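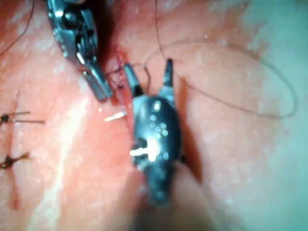

Is robotic keyhole surgery worth holding out for?

I've been told I need a hernia repaired and the hospital near me (Akinola, if anyone local is reading) is pushing the robotic version hard. There's a poster in the elevator and another one in the waiting area. The leaflet says "greater precision" four times and doesn't say compared with what. My other choice is a surgeon across town who does it the regular keyhole way and could fit me in by June. The robot list is longer.

What I can't get out of anybody is whether the stitching inside is any better, or whether I'm waiting longer for a fancier machine. I'd also like to know who is doing the sewing. Has anyone here had to choose?
Posted by Dimis

nusaris_17
I worked as a scrub tech for 17 years, so take this as one person's view from beside the table. The surgeon does the sewing. They sit at a console a few feet away, and the instruments follow their hands. The tips bend like a wrist, and that helps when you have to pass a needle at an awkward angle or tie a knot deep in. Straight keyhole tools don't bend there, so people learn to work around it, and the good ones tie lovely knots.

What I'd be wary of is "precision" used as a selling word. On many of these systems the surgeon feels little or nothing through the controls and judges the pull on the thread by eye. Experienced people get very good at that. New ones can snap a stitch or tug too hard on soft tissue.

Ask both surgeons how many of your exact operation they've done, and how many that way. Mine had done 200 on the robot before I let him near my own gallbladder, and I still asked about his complications. If either one gets huffy about the question, I'd count that against them. Ask what happens if they have to switch to open surgery, too.

As for the wait, that's a medical question. If it's getting bigger or starts to hurt, call the office and don't sit on it for the sake of a poster.

Evance
Had mine done with the robot. 5 small cuts, sore for a couple of weeks, fine now. My brother-in-law had the old kind and was also fine. Check your bill though – mine was almost 3,000 more than the first estimate and I never got a straight reason.

Dimis
Thanks both. I called and asked for numbers. The surgeon across town gave me his on the phone. Akinola is "getting back to me," and they've offered to mail another leaflet.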